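FLISCOMBE – The town's paper bag charge goes up in November and shop owners on Fairweather Street are not happy about it. Or some aren't. Depends which door you knock on.

The council voted Tuesday night to double the charge from a nickel to a dime for every paper carryout bag, grocery or gift, any size. Plastic ones have been banned here for a while. The vote came a little after 9 p.m., following a long back and forth over whether bakery sleeves count. They don't. Pharmacy bags don't either.

"I had people walking out over the nickel," said Zuleica Rocha, who runs a card and gift shop near the corner of Promisau Avenue. "Walking out with six candles in their arms. So now what, a dime, they'll bring a wheelbarrow?"

Rocha said she buys bags by the case and has a stack left from last winter that she'd been hoping to give away with larger purchases. Under the new rule she can't. The charge has to show on the receipt as its own line, no freebies, even during a sale.

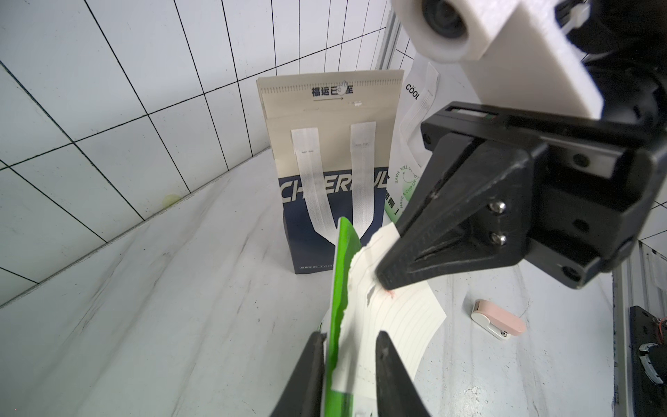

*Paper shopping bags are covered by the charge whatever is printed on them.*

The town clerk's office logged 1,462 written comments before the vote, which Council Member Regula Gruber called the most she has seen on anything except the parking meters. Most were short. Plenty were copied from the same form letter, she said, on both sides.

Gruber voted yes. Her argument was mostly about the landfill contract, up for renewal next year, and about what paper costs the town to haul when it gets wet and can't be recycled.

"It's heavy. We pay by weight," she said. "I don't know how to put it simpler than that."

Folasade Balogun voted no and said so twice. She wanted a carve out for shops with fewer than five employees, and when that failed she asked for a later start date, and that failed too. Balogun said the timing is bad for anyone who makes their year in the last few weeks of it.

Stores keep the full dime. That part hasn't changed, though several speakers seemed to think the money goes to the town. It doesn't. What the stores do have to do is file a one-page count every quarter, and that's where alot of the grumbling came from.

"The form is the problem, the dime is fine," said Antonina Pasichnyk, manager at Kinavora, the housewares store. She said her register can't split out bags by itself so somebody sits down with the receipts at closing. Takes an evening. She has asked the town for a simpler form and was told one is coming.

Shoppers outside the market Wednesday morning were mixed. Couple of people hadn't heard. One man said he keeps tote bags in the trunk and forgets them there every single time, and figured he'd be paying the dime until he died. 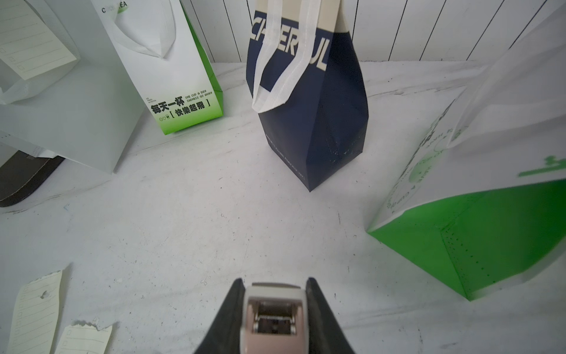
**Do I have to pay if I'm using SNAP or WIC?**
Shoppers using either program are exempt, same as before, and the cashier should take the charge off without being asked.

Fines stay where they were. First violation is a written warning, second is $31, and it climbs from there with a cap of $800 in a calender year. The clerk's office said just 2 stores have been fined since the original charge took effect and wouldn't name them. Both paid.

Fatemeh Fallahi, who alters clothes out of a storefront on Fairweather and hands everything back on hangers, sat through the whole meeting anyway. She was there for the sidewalk item, which was next on the agenda and got pushed to the following meeting when the bag talk ran over.

"Two hours on bags," Fallahi said. "My sidewalk has a hole in it."

The sidewalk repair list now goes to the next regular session, along with a request from the library for longer Saturday hours and a noise complaint about the car wash. Agenda is usually posted at town hall the Friday before.

Stores can pick up the new counter sign at the clerk's office, first floor, 8:30 a.m. to 4 p.m. Signs are free – bring the business license number. Old signs with the nickel on them have to come down by the start date.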